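Open day at the Clurnau woollen mill

The mill at Clurnau opens to the public one day a year, and I have missed it the last few times through work or weather. In September 2026 I finally got there. I knit a bit and weave badly, and I wanted to see how a commercial mill gets from a greasy fleece to a cone of yarn.

Wostville is the nearest town with a train station. From there a shuttle bus runs to the mill gate every half hour on open day, and it costs nothing if you show the entry ticket. I drove. Parking was in the paddock across the creek, which was soft from the rain, and I would take the bus if I went again. There is a footbridge, but it is narrow and gets backed up with prams.

Tours leave from the old wool store. Each group has 20 places and you pick a coloured tag for your time. I was on the 10.30, which started at 10.50. They give you earplugs at the door and a hi-vis vest. Closed shoes are required, and two people in my group were sent back to their cars to change.

The wool store is the oldest part of the site, brick up to the sills and timber above. Bales come in at one end and are sorted by micron and colour on long slatted tables. Most of the wool is bought from farms within 100 kilometres. The guide had laid out fleeces from fine to coarse and let us put our hands in them. The coarsest was meant for carpet and felt like it.

Next is the scour, a line of long troughs with rakes that move the wool through slowly. It smells strongly of sheep and detergent. The water is kept hot enough to melt the grease, and the lanolin is spun out and sold separately. The mill uses 2,000 litres to fill the line and reuses the rinse water in the first bowl the next day. I asked where the sludge goes and was told it is composted on site and sold by the trailer load in spring.

After drying, the wool goes to the carding shed, and this was the part I had come for. The big card is a Saxena, bought second-hand from another mill and brought in through the roof in pieces. It takes up most of the shed. The wool goes in as a lumpy mat and comes off the far end as a web so thin you can see the guard rail through it. The web is then split into strips and rubbed into soft ropes, which they call slubbing. One of the staff pulled a length apart to show us how little holds it together before it is twisted.

It is too loud in there to hear a guide, so they hand you a laminated sheet and point. The sheet was good. I would have liked another ten minutes, but the 11.10 group was already coming in behind us.

The spinning room has one working mule and a newer ring frame. The mule has 191 spindles on a carriage that rolls out across the floor, twisting as it goes, then rolls back and winds on. They only run it on open day and for one small order in June. The ring frame does the regular work and is much less interesting to watch. I noticed most people stood with their backs to it.

Dyeing was closed off this year while the floor is being resealed. Instead there was a table with shade cards and some sample hanks, and a man from Plutard, the firm that supplies the dyes, answering questions. He explained why navy is harder to repeat than red. I followed most of it.

The tour finished at the canteen, which is a long low building behind the boiler house. Tea and coffee were by donation, scones were $8 for two with jam and cream, and there was a sausage sizzle outside. I had the scones. They were a bit dry.
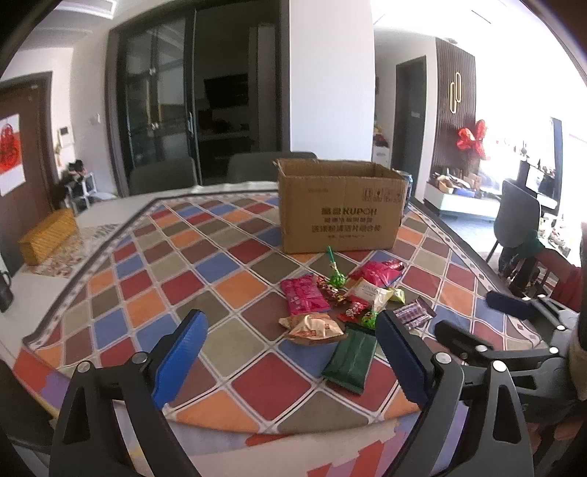 Pattern design had a corner upstairs in the old office, and I nearly skipped it. The designer who looks after the blankets was showing how a draft on squared paper becomes a threading plan, and she spent a while on diamonds, which are the first thing most new weavers want to try. Her advice was to stop worrying about the shape and look at how the colours sit beside each other. The cloth on the table, with its patchwork of diamonds, is a fair illustration. It has red, orange and blue in with olive, tan and brown, and the thin white lines between the tiles keep them apart. The darker band near the edge of the table does the same job as a border on a blanket. It is a print, so the lines can go wherever the printer wants them. Doing that on a loom takes more shafts than I own.

The mill shop was the busiest place all day. Cones of seconds were in bins by the door, priced by weight, and the good colours had gone by the time I got there. I bought two cones of undyed grey and a bag of carded fleece. Blankets were not discounted. The card machine dropped out twice, so bring cash.

A few practical points for anyone thinking of next year. The carding shed and spinning room are on the flat, but the upstairs office is reached by a steep stair with no lift. Children are allowed on the tour from age six. Dogs have to stay on the paddock side of the creek. The toilets are beside the canteen, and there is another block near the wool store that had no queue at all.

Book the earliest tour you can get. The groups bunch up as the day goes on, and by early afternoon there were three of them waiting outside the scour. Tickets go on sale through the Wostville visitor centre, and last I heard they hold a small number back for sale at the gate.

I left at two and took the creek road home. The car needed a push to get out of the paddock.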